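Kabel sind der heimliche Prüfstein der Robotik
Aus der Forschung

Wer schon einmal am Schreibtisch nach dem richtigen Stecker gefischt hat, wird mit der Arbeitsgruppe um Luminița Nistor mitfühlen. Im Projekt Overo geht es nämlich seit dem Frühjahr um eine Aufgabe, die für uns Menschen so alltäglich ist, dass wir kaum darüber nachdenken, und an der Roboter mit schöner Regelmäßigkeit verzweifeln: ein Kabel finden, anfassen und ordentlich aufgewickelt wieder hinlegen.

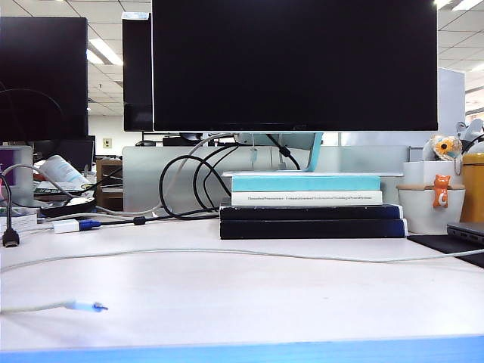 Robotik und Automation

Geübt wird mit Absicht an ganz gewöhnlichen Büroplätzen, mit Monitor, Bücherstapel und allem, was sich auf so einem Tisch eben ansammelt (die orangefarbene Katze am Topfrand hat in der Gruppe längst ihre Fans!). Ein langes, dünnes Kabel quer über der Tischplatte ist für die Bilderkennung nämlich eine harte Nuss, vor allem wenn Kabel und Platte beide hell sind und dahinter auch noch schwarze Leitungen in Schlaufen hängen.

Die neue Methode, entwickelt von Nistor und Slamet Purba, sucht deshalb zuerst nach den Enden. Von jedem Stecker aus verfolgt das Programm die Leitung Stück für Stück und schätzt an jeder Kreuzung, welcher Strang oben liegt. Erst wenn zwei Durchläufe zum selben Verlauf kommen, wird ein Griffpunkt vorgeschlagen; andernfalls beginnt die Suche von vorn. Das kostet ein wenig Zeit, erspart aber manchen Griff ins Leere. In der jüngsten Versuchsreihe stimmte der ermittelte Verlauf in 76 Prozent der Fälle, und zwar bei drei verschiedenen Kabeltypen.

„Am schwierigsten sind die kleinen, locker gelegten Bündel“, erzählt Purba, „da liegt so viel übereinander, dass ich selbst manchmal zweimal hinschauen muss.“
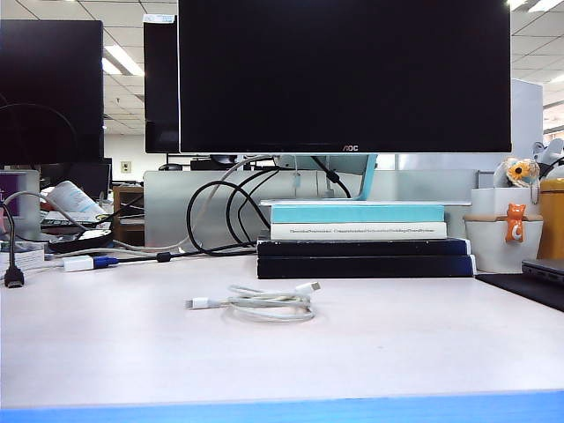 Aufgewickeltes weißes Kabel mit zwei Steckern auf dem Versuchstisch.

Als Nächstes möchte die Gruppe Kabel in Angriff nehmen, die teilweise unter anderen Gegenständen verschwinden. Melur Nasution stellt die bisherigen Ergebnisse am Dienstag im Institutskolloquium vor, und Gäste sind dazu wie immer herzlich willkommen.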